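Bench notebook, refurb side
9/16/22

Second Dell tower from the Asudcombe batch, tag 497. Same desktop model as 686, which went back in May with a bad board. Goal is a full rebuild from parts: CPU, memory, drive, card, side cover. Case on its side on the slatted bench, board facing up.

Power supply stays in. I didn't see a reason to pull it, and the wires on that side are a pain to route back.

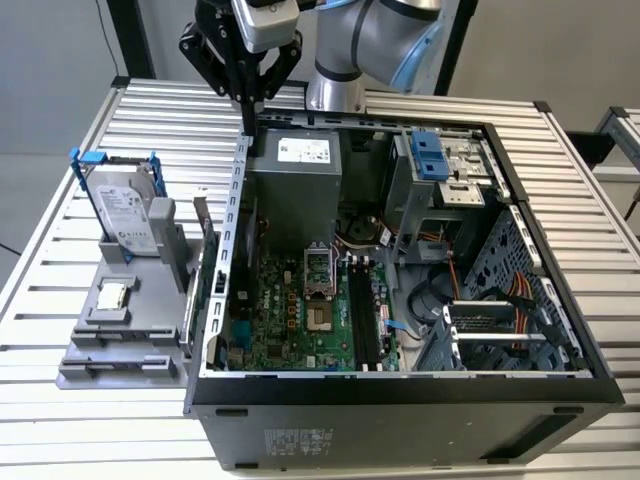 Compared the board against the Drirnis parts sheet before going further. The sheet has the socket lever on the wrong side, so don't trust the drawing — go by the board. I penciled the correction on our copy.

Parts for this one are the CPU, the Seagate in its blue caddy, one memory module and the expansion card. CPU goes in the shallow pocket on the gray tray and the drive stands upright in its own spot. Keep them there until needed. Last time I set a CPU down on the bench and it ended up half in a slot between the rails.
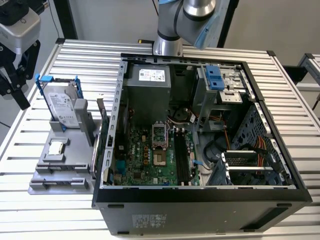
Order for the rebuild: CPU first with the frame up, close the frame, then memory, then the card, then the drive. Dvořáček's checklist puts the drive before the memory. I tried that on 686 and the drive cables kept dropping over the board.

Memory note: open the latches all the way and line up the notch before pushing. Press evenly on both ends. If it stops halfway, take it out and start over.
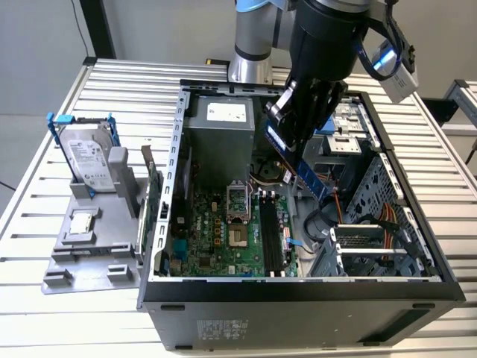 Pralance wrote back on the memory question and said either slot will boot with a single module, but they want it in the one nearest the socket so their test log matches. They also asked that we write the slot on the tag. Fine, will do.

Still open:

1. Look down the memory slots with the flashlight for dust before anything gets seated. Canned air only, no brush.

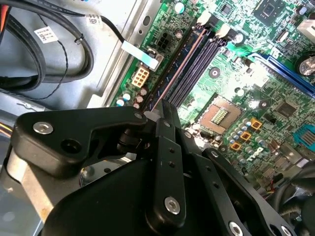
2. Check the socket pins under the loupe. Any bent pin, stop and set the tower aside.

3. Find 2 more card bracket screws. The jar is down to the long ones.

4. Print a new tag for 497 — the old one is peeling.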